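Badawi Institute Opens Archive of Ceasefire Monitoring Reports

BIMHAM, February - The Badawi Institute today opened to researchers a catalog of 2,436 field reports written by ceasefire monitors in four regional conflicts. The collection is held at the institute's Bimham office and can be searched online by registered users.

The reports were transferred from the Darnonetti Foundation, which had stored them on paper. Each record now carries the reporting post, the type of incident, the parties named and the channel through which the complaint was passed to mediators. Names of private individuals have been removed.

"Negotiators usually work from summaries," said Khadija Lamrani, director of the mediation program. "The catalog gives them the underlying reports in a common format, including those in which two posts recorded the same incident differently."

Of the reports released, 113 concern disputes over the wording of a truce. These have been tagged separately and linked to the relevant clause where the text of the agreement is public. Reports still under restriction are listed by reference number only.

The catalog will be presented on Friday at a working session and dinner for diplomatic staff and regional analysts at Skultthorpe House. 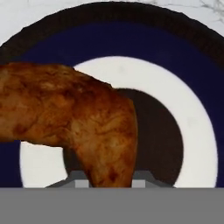 Roast chicken, golden-brown.

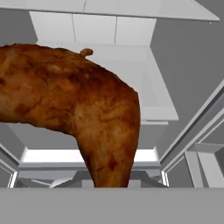
Access and Terms of Use

Registration is free for universities, government offices and accredited media. Applicants must state the purpose of their research and accept the citation rules. Bulk downloads are limited to 3,000 pages per account per month. Requests for a higher limit should be sent to the archive desk in writing.

Li-hua Tse, head of records, said a second release will add maps of monitoring posts and the minutes of joint liaison meetings. The date depends on consent from the governments that supplied the material.

The institute takes no position on responsibility for the incidents described in the reports. Corrections may be submitted with the record number and a supporting document.

Media contact: Press Office, Badawi Institute, Bimham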